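May, 6:40 in the morning, at the kitchen table

Slept badly. Woke at four convinced I had left the iron on at the old apartment, then remembered I haven't owned an iron since the old apartment. Lay there anyway, composing my defense.

Yesterday was meant to be the day I dealt with the bedroom. I have been in Gonimstead long enough that the boxes no longer count as moving in and have started to count as furniture. Anqi put her tea down on one last week and asked if it was new.

So I made a plan. Clothes sorted and folded by noon, drawers filled by one, a walk. By noon I had read an entire leaflet from Cernon about water pressure and found a sock I thought I'd lost in another state. Its partner I threw out in March, after a decent period of mourning.

Rostyslav called in the middle of it to tell me his way of folding, which involves thirds and a great deal of confidence. I put him on speaker. He said the mistake people make is using their chest as a table. I was using my chest as a table. I said yes, terrible, and moved over to the bed.

The bed is the only flat surface I own that is big enough, and that is also why everything else ends up there. Papers, phones, mail, whatever I had in my hand when I sat down. At 900 dollars it's the most expensive desk I've ever had. Mom would say a bed is for sleeping, but Mom has a dining room.

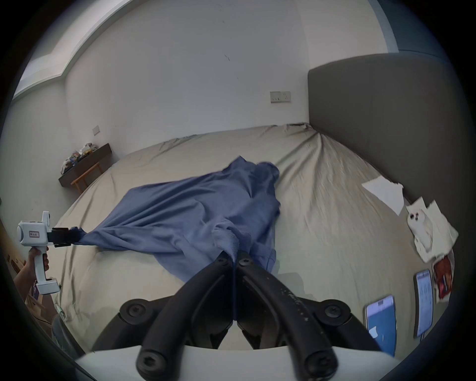 I do fine with pants. Pants want to be folded. Anything soft and blue seems to resist me personally, and every time I get one corner flat the opposite one goes off and does something of its own. Rostyslav says you have to start from the corners and be firm. He irons his pillowcases, so I take it as advice from a foreign country.

Got two drawers done in the end. The third sticks, and I've decided it's for things I don't want very badly.

The sheet needs to come off and be washed too. It looks like I've been wrestling on it. Lei's Laundry closes at eight and I remembered this at ten past, eating crackers over the sink.

Matěj wants the blue suitcase back before he goes to see his sister. It's under the coats. The coats are under the lamp. I told him no problem.

Coffee's done. Must call the landlord about the bathroom fan, and buy hangers.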